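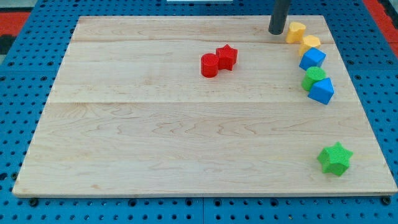 Hanyu Fu wrote back after reading the draft of this section that it was too hard on the machine, and that a sorter which can put blocks into groups is most of the way to putting away a kitchen drawer. We kept the remark in mind and left the section as it was. Sorting foam blocks is the first job in this manual. Drawers come in Section 9, and you should read the cautions there before you promise anyone a tidy drawer.

4. FIRST SORTING RUN

4.1 What this run is for

The block run checks that the arm can find a small object, close on it, and set it down where you asked. It does not check whether the Clurnonard kit can do your chores. Foam is light, it gives when squeezed, and it survives being dropped. Very little in a sink or on a packing bench behaves that way.

4.2 Before you start

1. Bolt the work board to the pegboard. Tighten by hand first, then a quarter turn with the key supplied.

2. Push on each corner of the board. If it rocks, loosen the bolts and start again. Do not pack the gap with paper.

3. Raise the arm to its rest height and clear the board.

4. Set out foam blocks in more than one color and more than one shape. Repeat some shapes in a second color, such as a red star and a green star, or a red cylinder and a green one.

5. Let some blocks touch and leave at least one by itself.

Note: Step 5 is the one people skip. A neat row with a hand's width between blocks will give you a fine score and teach you nothing. Real clutter leans on itself.

4.3 Running the sort

1. From the main menu choose Sort, then By Color.

2. Keep your hands off the board and press Start.

3. Watch the first pick at low speed. Stop the run if the finger comes down on top of a block instead of beside it.

4. Let the run finish, even if it is going badly. Write down every block it dropped, missed, or nudged out of place.

5. Put the blocks back by hand in a different layout and repeat with By Shape.

6. Do not change the lights between runs unless you are testing the lights.

Caution: Stay outside the marked reach of the arm whenever the green lamp is on. A slow arm can still pinch.

Caution: Do not swap in glasses, knives, or anything with liquid in it to "see what happens." The warranty does not cover it, and neither will your patience.

4.4 Reading the score

The screen shows picks tried and picks completed. It counts a pick as completed when the block leaves the board and comes to rest inside the target area. Knocking over two neighbors on the way costs nothing. We think it should, and have told Radonjić so.

At the Enddale shop, Spyros Nikolaidis logged 537 picks with the standard settings. Of the first 100, the screen passed 73. He then went through his own notes and struck out the ones where a person would have had to straighten up afterward -- the number he was left with was not one he wanted printed on the box.

Keep your own tally next to the machine's. If the two disagree, trust yours.

4.5 If the run fails

Finger stops short of the block: repeat the height check in Section 3.

Blocks in a tight group are pushed along and never lifted: lower the approach speed. If that does not help, separate them by hand and make a note of it. A chore that needs you to go first and spread things out is still your chore.

Two colors are confused: move the lamp, then run the color check again.

Arm pauses for more than 165 seconds: press Stop, wait for the lamp to go out, and restart from the main menu.

When you have three clean runs in a row with three different layouts, go on to Section 5, Soft Items. Leave the board bolted down.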